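Section 4: Recording the hand pass before you compare grippers
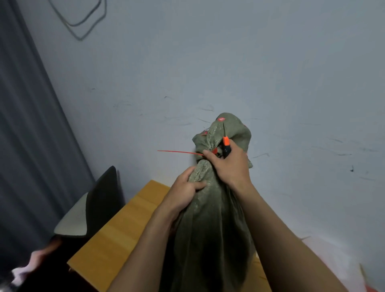
Fig. 4. Closing the sack by hand with a cable tie, head camera view.

Okay, gripper time! Before I mount either the Skisora or the Rallis, I do the job with my own two hands and record it, so I've got something to hold the robot runs up against. My task is a sack closure (I picked it mostly to be mean to the grippers).

1. Put on the head camera and plug it into the Uner controller. Wait for the steady light.

2. Stand the sack up on the table and look down at it. Tilt the camera until the neck of the sack sits near the middle of the preview.

3. Start recording. Gather the top and twist it into a neck.

4. Hold just below the neck with one hand and pinch the neck with the other. Loop the tie around and pull it snug.

5. Stop after 45 seconds, finished or not. I use the same limit for the grippers.

6. Do 13 passes, then save them under "hand" in the Drikamness folder.

Note: Keep the tail of the tie where the camera can see it. I lost a whole afternoon of clips in November by covering mine with my thumb, argh.

Note: The log holds 3,000 frames per clip. Anything longer gets split into two files, and you'll have to join them yourself.

Caution: Switch off arm power before you reach into the work area. Pausing the program leaves the motors live!

Gripper mounting is in Section 5. Start with the Skisora, it only has 2 bolts.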